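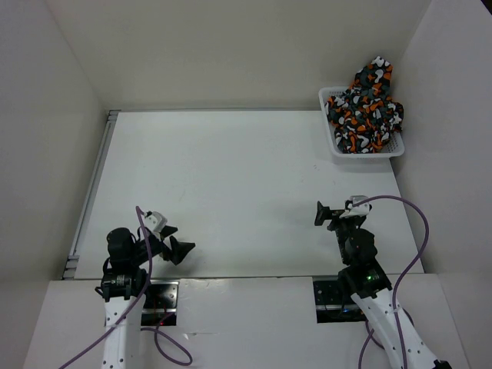

Le poste de pliage, avec un panier et un tissu à motif camouflage.

Recherche participants pour essais de pliage et de rangement du linge

Curkska recrute des personnes qui plient du linge chez elles et qui en ont assez qu'on leur explique comment faire. Les essais se tiennent à Kustbridge, dans notre atelier de la rue de Ham. Ils sont indemnisés, modestement, et nous préférons le dire tout de suite.

Depuis quelques années, on vend des méthodes de pliage comme on vendait autrefois des régimes. Pliage vertical, pliage en rouleau, pliage « en enveloppe » qui tiendrait tout seul debout dans un tiroir. Les livres sont jolis et les tiroirs photographiés n'ont jamais l'air d'avoir été ouverts par quelqu'un de pressé. Notre client, la maison Plestness, qui fabrique des paniers et des séparateurs, voudrait savoir laquelle de ces méthodes recommander sur ses emballages. Nous lui avons répondu que nous n'étions pas sûrs qu'il y en ait une. Il a quand même signé, donc nous allons vérifier.

Ce que vous aurez à faire

Vous recevrez un panier de linge froissé et vous le plierez, d'abord à votre manière, ensuite selon une consigne écrite. Les pièces sont choisies pour être pénibles. Pas de serviettes bien carrées, que tout le monde réussit, mais des vêtements imprimés dont on perd l'ourlet de vue dans le motif, des tailles élastiquées qui refusent de rester à plat, des manches à l'envers. Une séance dure 75 minutes, pause comprise. On vous demandera de revenir une seconde fois, à quelques semaines d'intervalle, pour voir ce qui reste de la consigne. Notre pronostic est : pas grand-chose. 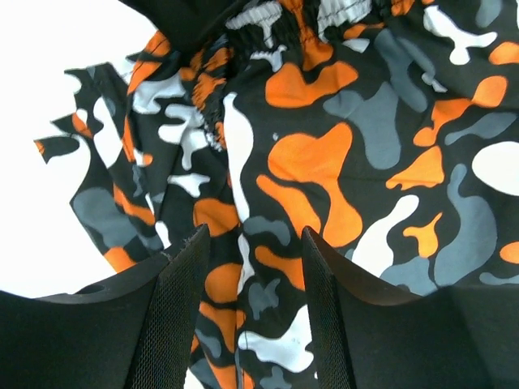

Le tissu froncé mérite un mot, parce que c'est lui qui nous a fait douter des méthodes. La plupart supposent un rectangle. Prenez un short à taille élastique, tirez dessus pour obtenir le rectangle, lâchez, et recommencez. Les manuels que nous avons lus règlent la question en une ligne (« lissez avec la main »), quand ils la posent. Si vous avez un truc qui marche, nous voulons le voir. Si vous roulez tout en boule et que votre armoire ferme, nous voulons le voir aussi.

Qui nous cherchons

Des adultes, hommes et femmes, qui s'occupent du linge d'un foyer au moins une fois par semaine. Nous avons 40 places. Aucune compétence particulière n'est exigée et nous n'attendons pas de lettre de motivation ; personne n'est passionné par le pliage au point d'en écrire une page, ou alors cela nous inquiète un peu. Il faut pouvoir rester debout devant un plan de travail, lire le français et supporter qu'on prenne des notes pendant que vous travaillez.

Nous n'acceptons pas les coachs en rangement, les auteurs de blogs sur le sujet ni les salariés de Plestness. Les vendeurs en prêt-à-porter sont les bienvenus, dans un groupe à part : ils plient vite et très bien, mais en magasin, sur une table dégagée, ce qui ne ressemble guère à un soir de semaine.
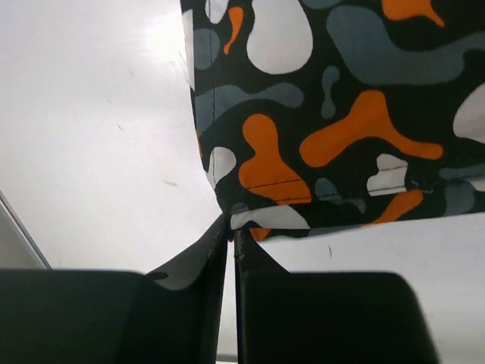 Précisions de Si-woo Song, responsable des essais

J'ajoute quelques précisions, puisque les mêmes questions reviennent à chaque appel.

L'indemnité est versée par virement après la seconde séance. Les frais de transport sont remboursés sur justificatif, dans la limite d'un aller-retour par séance. Celui ou celle qui ne vient qu'une fois touche la moitié.

Le linge est fourni. N'apportez pas le vôtre, même si vous êtes certain qu'il est plus difficile. On me l'a proposé souvent.

Vous ne serez pas notés. Je mesure le temps, je regarde si la pile tient et je demande ce que vous en pensez. Je me méfie du temps seul : un vêtement plié très vite et repris deux fois dans la pile n'a rien fait gagner à personne. Je me méfie aussi des questionnaires de satisfaction, et le nôtre tient donc sur une demi-page.

Les résultats seront envoyés à tous les participants, y compris s'ils déplaisent au client. C'est écrit dans le contrat, j'y ai tenu. Ils devraient être prêts en mai.

Pour vous inscrire

Écrivez à l'accueil de Curkska, à Kustbridge, ou passez à l'atelier aux heures d'ouverture. Indiquez votre prénom, un numéro de téléphone, vos disponibilités et, en 8 lignes au plus, la façon dont vous rangez vos pantalons. Une réponse du type « sur la chaise » est recevable.

Annonce mise en ligne le 6 nov. 2019. Elle sera retirée quand les places seront prises.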